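The Night Train to the Prize

Faustino Lozano ironed his only good shirt at five in the morning, because the train to Lirklow left before seven and he did not trust the iron in the hotel.

The agency Prulura had 26 people, and all of them wanted to go. The ticket for the ceremony was for one table with eight chairs. Isia, who led the design team, wrote the names on paper and pulled them from a coffee cup. Faustino was the last name. He had made only the small page at the end of the Hartono website, the one where a visitor says goodbye.

"It is a good page," Isia told him on the platform.

"It has 17 words," he said.

"Yes. I read them many times." 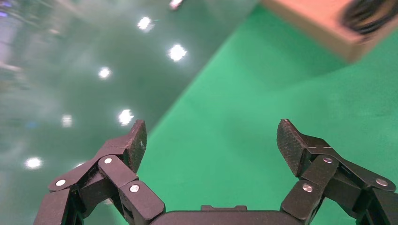
Why did they bring the smallest page to the jury and leave the big one at home?

Isia had decided it alone, late in December, and she explained it to the others only when the form was already sent.

In the hall there were 400 guests and very loud music. Faustino kept his hands under the table. When the woman on the stage opened the envelope, she said the name Hartono wrong, and for a moment he thought it was another company. Then Isia pushed his chair -- she pushed it quite hard -- and he was standing.

He had prepared nothing. He walked up the steps, took the prize, and found that it was heavier than his suitcase. The microphone was too high for him.

"Thank you," he said. "Goodbye."

People laughed and then they clapped for a long time. He did not understand until he was back in his chair that these were the first and the last word of his page.

On the train home everybody slept except him. He put the prize on the seat by the window and looked at the dark fields behind it. A conductor came and asked if the seat was taken.

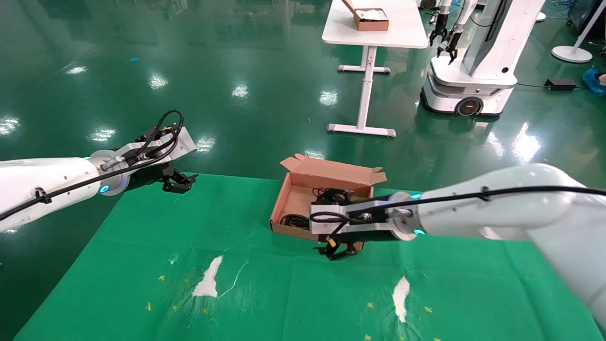
Two arms at work, with an open cardboard box

"Yes," said Faustino, and he showed him both tickets.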